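La pinza también ficha

En la cocina central donde trabajo, una nave que prepara verdura para comedores escolares, la dirección anunció en septiembre que entrábamos en «una nueva etapa». La palabra robot apareció en la cuarta diapositiva. El proveedor se llama Predero y su comercial repitió varias veces que las máquinas vienen a quitarnos lo pesado. Llevo bastantes años oyendo esa promesa y todavía me duele la espalda.

De momento, lo que ha cambiado es nuestro horario. Diez compañeras dedican parte del turno a enseñar a la máquina: coger una pieza con una pinza de mano, soltarla, coger otra. El plan de Briden, la consultora que lleva el proyecto, pide 832 repeticiones por producto antes de Navidad.

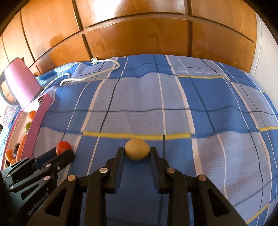 Enseñar es un trabajo, y en nuestro convenio no figura. Quien forma a un aprendiz cobra un plus desde hace tiempo; quien forma a un sistema cobra lo mismo que ayer y, con suerte, recibe una felicitación por correo. Se nos dice que es una tarea ligera, casi un juego. Prueben a sujetar un tomate cherry entre dos dedos de plástico o metal sin reventarlo, o una patata pequeña y redonda que no ofrece una sola arista, y luego repítanlo hasta la hora de comer. Eso que llaman dato es pulso, vista y oficio, y sale de una mano que tiene nómina.

Tampoco me convence el argumento de la productividad. En la planta de Akov instalaron hace dos años una línea parecida, y siete personas pasaron a vigilar bandejas y desatascar piezas. Nadie fue despedido, cierto. Tampoco se cubrió ninguna jubilación, y las que quedan comen por turnos porque la línea no se para.

No pido que se devuelvan las cajas al almacén. Si una máquina quiere cargar los sacos de cebolla, se los cedo mañana. Pido ver el contrato con Predero, saber de quién son los movimientos que grabamos y qué puestos habrá cuando se acaben las repeticiones. Lo pregunté en la reunión de las cuatro y me contestaron que era pronto para hablar de eso. Las fechas de entrega, en cambio, ya estaban en la diapositiva.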